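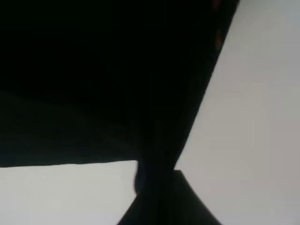
Print this page
E-mail this job to a friend

Station Partner, Cekex Line (full time, day shift)
Ruddock Packing and Repair, Prurinholm

We're looking for someone to join the day crew at our Prurinholm building, and we'd like to tell you a bit more than the usual paragraph, because the job has changed a good deal over the past year and we would hate for you to come in expecting the old one.

If you know Ruddock at all, you probably know us as the place that sorts, checks and re-boxes returned household goods for stores up and down the valley. For a long time that meant standing at a table for a whole shift with a tape gun in one hand, picking things up and putting them down again. Last December we started the Cekex line, which put robot arms at 4 of our stations. The arms now do a good share of the lifting and placing, and the people who used to do it look after the arms, make the calls the arms can't make, and teach them new items as they come in the door (and my goodness, they do keep coming!).

What the days are like

You'd start at 7:00 with a walk along the line and a chat with whoever is handing over. Then you settle in at your station. Some hours are quiet and you'll mostly be watching the screen and topping up trays. Other hours the arm will stop every few minutes over something shiny or floppy or oddly shaped, and you'll be the one to step in, sort it out and get things moving again. A busy station sees 3000 items in a week, so you'll get to know your regulars.

A fair bit of the work is looking at things very close up. Each arm has a small camera down near the gripper, and part of your shift is going through its pictures in Clisero, our logging program, and marking what you see. Plenty of them are mostly black sleeve and pale background, with a bit of gripper finger at the bottom, and you do get an eye for them after a week or two. You'll also check the sleeves and fingers by hand before the arm is started up, wipe them down, and write up anything that looks worn.
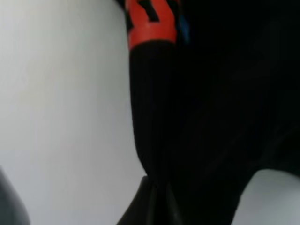
What has changed for the people here

We get asked this at every interview, and it's a fair question, so we'll answer it before you have to. No one on the day crew was let go when the arms came in. Two people moved over to the repair bench because they wanted to, and everyone else was trained on the line at full pay. Sore shoulders are a much smaller topic in the break room than they used to be. On the other hand, the work asks more of your attention now, and a few of our longtime folks will tell you they miss the rhythm of the old tables and the talking that went with it. We've moved the stations closer together to help with that, and we rotate people every couple of hours so you aren't stuck with one screen all day.

What we hope you'll bring

You don't need any background in robots. Most of us had none! We'd love to hear from people who have worked in a warehouse, a kitchen, a sewing room, a garage, or anywhere else you had to notice small things and keep your hands tidy. You should be comfortable on your feet for part of the day, able to lift a medium box, and willing to say so when you aren't sure about something. Being able to write a clear note for the next shift matters a lot to us.

Hours, pay and training

The job is 38 hours a week, days only, with a paid lunch. Pay starts at the same rate as our repair bench and goes up once you've finished training, which takes 4 weeks alongside one of the regular crew. You won't be left alone with a station before then, and if you need a little longer, that's fine by us.

How to apply

Stop by the front office any weekday morning and ask for a form, or send us a letter telling us what you've done and what you liked about it. A page is plenty. If you'd like to see the line before you make up your mind, just say so and we'll find you a time to come in and stand with the crew for an hour. Bring closed-toe shoes.

Print this page
E-mail this job to a friend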